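Sornport Small Manipulators Study: Progress Report to the Remel Fund, Second Reporting Period

1. Status against plan

Work packages 1 and 2 are complete. Work package 3 (repeatability of low-cost arms under visual correction) is in progress and expected to close in September, one month behind the original schedule. Work package 4 has not started. No change to the total budget is requested.

2. Method

The question for this period was how much of the placement error in a printed desktop arm can be removed in software, with the mechanical parts left as they are. The arm uses hobby-grade servo motors and 3D-printed links. Backlash at the shoulder and elbow is the main source of error, and it depends on the direction from which the joint reaches its target.

Each trial consists of a pick, a transfer and a place. The arm grips a small cube, carries it to a commanded position and releases it. The offset between the commanded and the final position is then recorded. Trials were run under two conditions: the Plesby controller as supplied, and the same controller with the Tripathi correction, a lookup table indexed by joint angle and direction of travel.

3. Data collected

A total of 1466 trials were logged. Of these, 257 were excluded before analysis, mostly for dropped serial packets and a smaller number for slips at the gripper. The exclusion rule was fixed before the first run and was applied without knowledge of the condition. A further 443 trials are held back as a test set and have not been used to build the table.

4. Results to date

The correction reduces the median placement offset in all regions of the workspace. The gain is largest when the forearm is near full extension and smallest close to the base, where gravity already loads the joints in one direction. The spread of the offsets changes less than the median. We read this as a sign that the remaining error is dominated by servo deadband, which a static table cannot address.

The table loses accuracy as the servos warm up. After about 16 minutes of continuous running the benefit begins to fall off, and a second table built from warm data restores most of it. Switching between the two tables by elapsed time is crude but adequate for the present purpose. A temperature reading from each servo would be preferable and will be tried if the firmware allows it.

5. Apparatus

The arm and its control electronics at the Sornport bench:

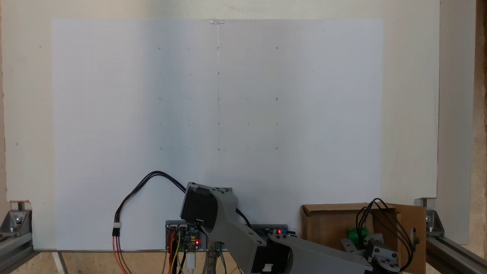
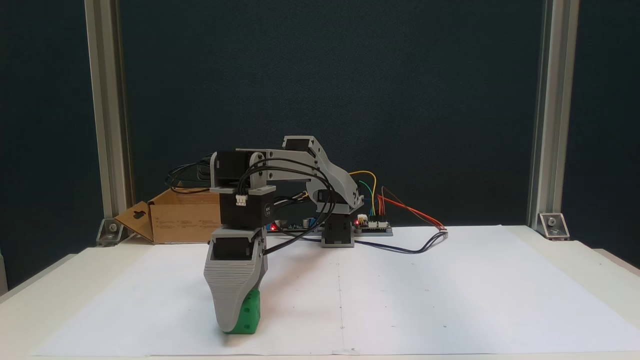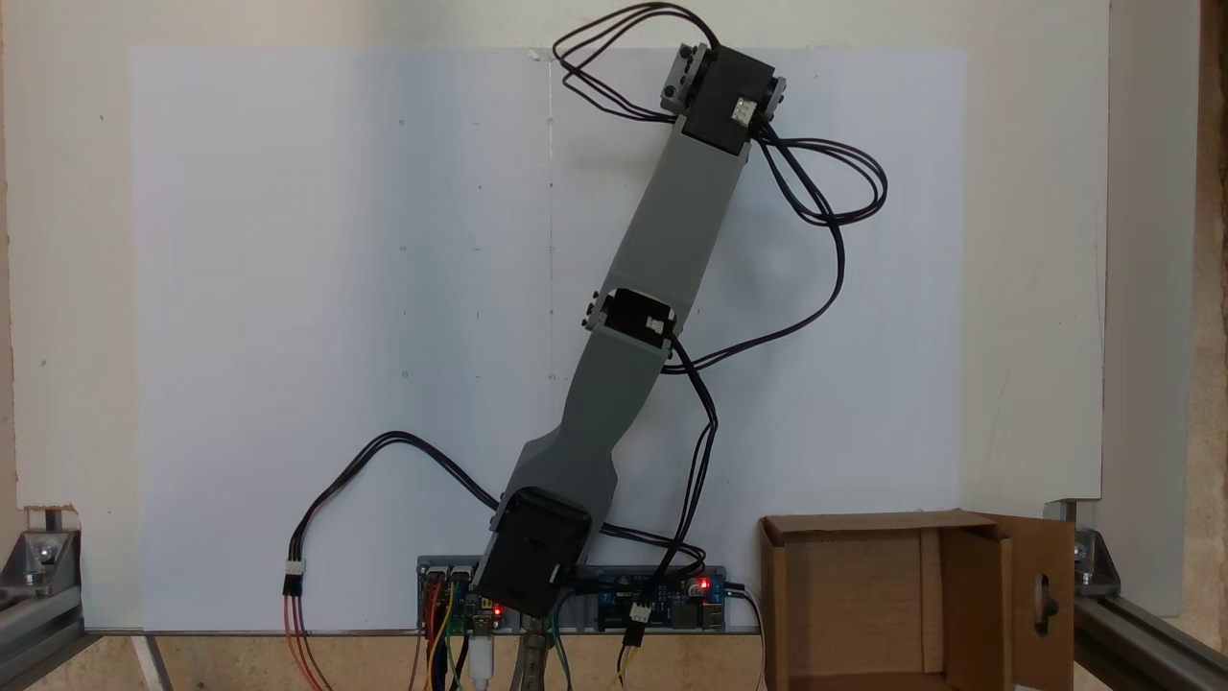 Two servo replacements were made during the period, both at the elbow. The replacement units came from a different batch and had a measurably wider deadband, so the affected part of the table was rebuilt. Cable drag on the wrist was also found to bias the offset in one direction. The cable routing is now checked before each session and noted in the run log.

6. Risks and changes

The main risk is servo wear. If a third elbow unit fails before the test set is analyzed, the comparison will have to be split by unit, with some loss of statistical power. Two spares have been ordered from the small equipment line.

7. Next period

Remaining tasks are analysis of the held-back trials, a repeat of the warm-up series with a heavier cube, and release of the log format and table-building scripts. A draft of the methods section will be sent to the Fund with the next report.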